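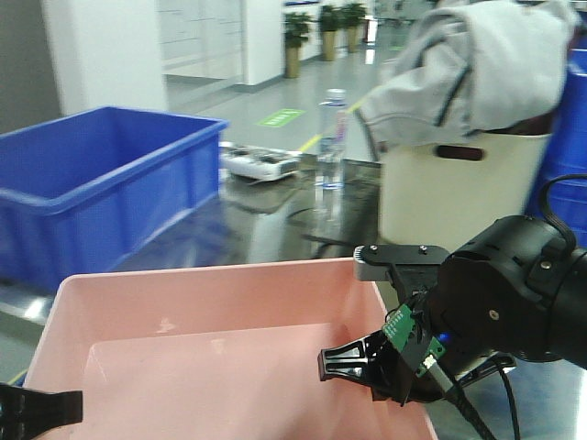
Ulla Pelkonen
Label them by room before anything goes in, or you'll end up with socks in every tub.

Mireille Aubert
Thanks Ulla, I'll do that. My full post got cut off, so again: I'm sorting a household's clothes and odds and ends into plastic tubs before a move in January. I have a pale pink tray, a big blue bin and a cream one with a handle slot. Which should take the clothes?

Santeri Lindqvist
Clothes in the big blue one. Fold them flat and stop a bit short of the rim - tubs packed right up are hard to stack. Keep the tray for small stuff like chargers and keys, and wipe it out first with dish soap and warm water. Books go in whatever is smallest.

Ilari Sjöberg
I just used garbage bags. 70 cents each at Partanen. Worked fine except for the grey jumper.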